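### 3.2 Construction and Trial of the Hand-Held Grippers

The grippers used in this study were built in the shared workshop at Hurklow between the first prototype in April and the start of recording. The intention was that a member with access to an ordinary printer and a set of hand tools should be able to produce a working pair without outside help. Earlier designs, including the Ekari hand, depend on machined parts that a small workshop cannot easily make or replace, and were set aside for this reason.

Each gripper consists of a handle, a pair of curved fingers and a cube mount. The fingers are printed in one piece and bend slightly under load. Seven finger profiles were compared before the present one was adopted. Straight fingers gave a firmer hold on flat stock but tended to push small round parts away as they closed. The curved profile meets first at the tip, and this proved more useful for caps, plugs and fittings. The cube mount carries fiducial markers on its faces, so that the position of the hand can be recovered when one face is turned away from the head camera – a frequent event when the operator works close to the body.

Trials were carried out on household fixtures placed directly on the floor. A bench was considered, but floor placement allowed the operator to approach a fixture from any side and gave longer reaching movements. Figure 4 shows the two grippers in use, the left one over a basin and its countertop.

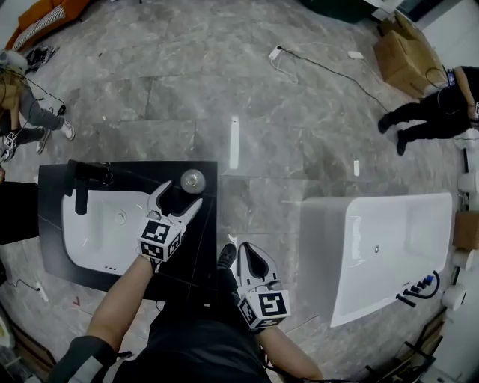
**Figure 4.** Operator's view during a floor-level trial. The fingers of the left gripper are open beside the drain cap; those of the right gripper are closed.

Operators were asked to work at their own pace and to keep both grippers in view where the task allowed. No fixed order of movements was given. A trial was ended when the operator judged the task complete, or after 10 minutes. In total, 1553 trials were kept for analysis out of 2000 recorded. Those removed were mostly cases in which marker tracking was lost for a long period or the recording stopped early.

Two weaknesses in the build became clear during this work. The first concerned the joint between the handle and the cube mount, which loosened with repeated use and introduced a small error in the recovered hand position. A longer screw and a printed collar reduced the movement, although the joint must still be checked before each session. The second concerned glare. Markers printed on glossy paper were often unreadable under the workshop lights, and all were replaced with matte prints.

The recordings were processed with Clurora, using the Obeidat calibration procedure described in Section 3.1. Calibration was repeated whenever a cube mount was removed or refitted – a step that builders of similar equipment are advised to retain.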